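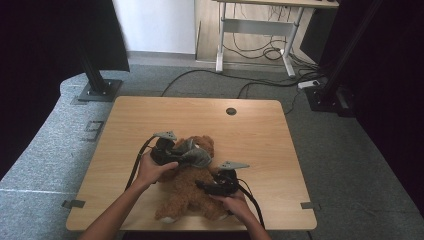 4/17/26

Letterpress shop notebook. Poetry chapbook for Wuvdale, second day on press.

Run is 200 copies, 330 sheets cut to allow for spoilage and the covers we always lose. Paper is the Bramatent text stock left from February. It has been sitting flat and it feeds fine, but the grain on one package runs the short way. I set that package aside and marked it.

Printed the first signature before lunch. Poems one through four came up clean after I added a sheet of tissue under the lower left corner of the form. The long poem, "Skasilville," is the trouble. It has 79 lines and the author wants the stanza breaks kept exactly as in her typescript. At our page depth, that puts a single line alone at the top of page 11.

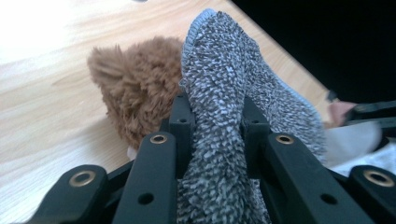

Kwaku Ansah thinks we should leave the single line where it falls. He read the poem out loud twice and says the pause at the page turn suits it, and that closing up the leading to save one line will make the whole spread look gray. He also asked that we not touch the title page again.

I set a proof both ways anyway. With one point less leading the line pulls back, but the facing page then sits high and you notice it right away. Going with Kwaku on this one. Sent both proofs to the author and asked her to pick by the time we lock up the third form.
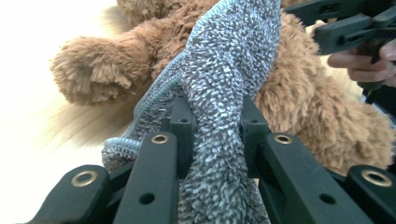

Type notes: short on lowercase k in the 12 point, all those Skasilvilles. Borrowed from the standing colophon, so that has to be put back before we print the last signature. Two of the italic f's are chipped at the top. Threw them out.

Found a turned n in poem six after 20-odd sheets. Stopped and fixed it. Bad sheets are in the makeready pile.

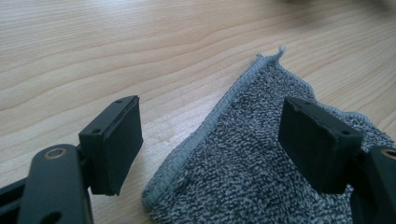
Ink was stiff first thing and loosened up later. Used the same black as the Dumlao broadside, a little less on the disc than last time. The small italic fills in fast if it gets heavy - check the e's every ten pulls or so.

Still to do:
Lock up form three
Proof the epigraph against the author's copy, the comma looks wrong
Order thread for the sewing
Ask Wuvdale if they want the numbers written in by hand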